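About Oston Brick Exchange

We sell used toy bricks. They come to us in shoeboxes, pillowcases, cookie tins and, one February, a full-size kitchen trash can with the lid taped down. We clean them, sort them and send them back out into the world, where they will be stepped on by a new generation of parents.

How it started

Oston Brick Exchange began as a garage sale that went badly. We had put a tub of bricks out on the driveway for four dollars and sold it in the first few minutes to a man who looked very pleased with himself. He came back an hour later to ask if we had any more. We did not, but the question stuck, and by the end of that summer the garage had no room for the car.

We now rent Unit 4 on Griltunora Road, behind the tile showroom. The sign on the door still says Çetinkaya Upholstery, after the previous tenant. It is a much better sign than we could afford, so it stays. If you come to pick up an order and find yourself looking at the word "Upholstery," you are in the right place. Please do not bring us chairs. People have.

What we do all day

Most of it is sorting. A mixed tub gets tipped out and picked over for anything that isn't a brick, and we have strong feelings about what people think counts as a brick. Buttons, dice, hair clips, a fair number of teeth (baby, we assume). Then everything goes through the wash in mesh bags, dries on racks overnight, and comes to the tables.

We sort by shape first and color second. There is another school of thought that says color first, and its followers are welcome to open their own shop. A tub sorted by color looks lovely in a photo and is useless to anyone trying to find a particular red piece among 1000 other red pieces.

Anything chewed, cracked or faded goes into the seconds bin. Seconds are sold by the scoop, and they are our most popular item by a wide margin, which has done nothing for our pride in the washing.

What we sell

Basic bricks by color, in bags of 200. Mixed tubs in three sizes, the largest of which should be lifted by two people or one person with something to prove. Baseplates when we have them. Wheels, windows and doors by the handful. We don't sell complete sets, and we don't do missing-piece detective work over the phone. We tried it for one holiday season and are still tired.

Our stock list runs on a program called Jovadex, which was put together for us by a relative and has exactly one button that scares us. It currently lists 2223 different parts. The list is updated every evening at six, unless it isn't, in which case try again in the morning.

The tables

Sorting happens on white tabletops because small dark pieces vanish on anything else. The decor was chosen after a long period of bare drywall and some complaining. We wanted something cheerful, and we got birds. Opinion is divided, but the bullfinches have been up long enough now that taking them down would feel personal. Snacks are kept off the table. 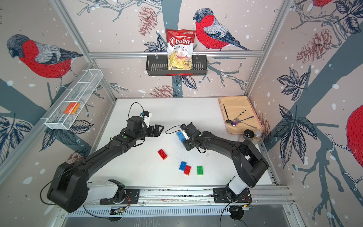 Red, blue and green bricks at the bullfinch table, with cassava chips in the basket at the back.

Selling to us

We buy by weight, dry, with the socks taken out. Bring your bricks by any afternoon between one and five and we'll weigh them while you wait. You don't need to clean them first. You don't need to apologize for them either, though most people do, usually while pointing at a child.

We pay a little more for anything that is already sorted by shape. If it's sorted by color we'll be polite.

Schools and libraries

Around a third of what we sell goes to classrooms and library play corners, and they get a discount that we keep forgetting to put on the website. Ask for it at checkout or send us a note with your order. We can pack by table or by classroom if you tell us how many you have.

Finding us

Unit 4, Griltunora Road, Oston. Parking is out back, next to the tile people's dumpster. The bell doesn't work, so knock hard. The washer is loud and someone will be along.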